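Subject: Re: [coop-kitchen] Bulk flour order and the shelf life question

Graciela Cabral wrote:

> Hi all,
>
> I have the May price sheet from Litach. Bread flour is down a little, whole
> wheat is up. The minimum for free delivery is still 300 pounds and we are
> short of that. Could people tell me by 6 pm what they want to add?
>
> Also, two households told me the whole wheat from the last order tasted
> bitter. I had the same thing with mine. I kept it in the pantry in the paper
> sack. Is that a storage problem or a bad batch? If it is a bad batch I would
> like to ask Litach for a credit before we pay the next invoice.
>
> Graciela

Graciela,

Please put me down for two sacks of bread flour and one of whole wheat. If we are still short at 6 pm, add a sack of rye and I will find someone to split it with.

On the bitter taste: I think it is storage, but I would not rule out the batch yet. Whole wheat has the germ and the bran in it, and the oil in the germ goes rancid. White flour has most of that taken out, so it will sit in a pantry for months and still be fine. Whole wheat in a paper sack in a warm kitchen can turn a lot sooner than people expect. My own rule is 3 months in a cool closet, longer in the freezer.

Check the milling date before you write to Litach. It is stamped near the seam at the bottom of the sack, and it is easy to cut through when you open it from the wrong end. If the flour was already old when it got to us, you have a good case for a credit. If it was fresh, I would let it go. Mine went into the freezer the day I picked it up and I baked with it again last night. It tasted the way it should.
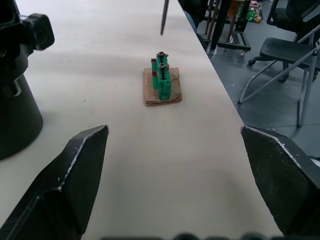 The freezer is the best answer if you have the room. I divide a sack into gallon bags, press the air out, and write the month on each one. Let a bag come up to room temperature before you open it, or you get condensation in the flour and it clumps. For yeast bread this matters for another reason too. Cold flour makes a cold dough, and the first rise drags on.

For those without freezer space, a bucket with a gasket lid is the next best thing. I have used the Trundora buckets for a few years. The lids are stiff at first and get easier. The Zetent ones are cheaper, but I had one lid crack and I have not bought another. Either kind keeps the moths out. Neither one will stop whole wheat from going rancid in a hot room, so buy less of it at a time and order more often.

If you aren't sure about a sack you already have, smell it. Good whole wheat smells like a field or like nothing much. Rancid flour smells like old crayons or putty. Put a pinch on your tongue and wait a few seconds, as the bitterness comes late. A small amount of tannin bitterness from red wheat is normal and bothers some people more than others. The white whole wheat on line 13 of the price sheet is milder, if anyone wants to try that.

One more thing on the invoice. The total I have for the last order is 2,128 dollars, and that includes the pallet deposit. The pallet went back with the driver from Alarcón, so the deposit should come off the next bill. I have the signed slip and can scan it tonight if you need it.

I can drive for pickup again this time, but not before noon. My back seat folds down and I can take the sacks for anyone on the east side of the river. Write to me off list with your address if you want yours dropped off.

Does anyone still have the big hanging scale? I had it in the fall and passed it on, and I don't remember who took it.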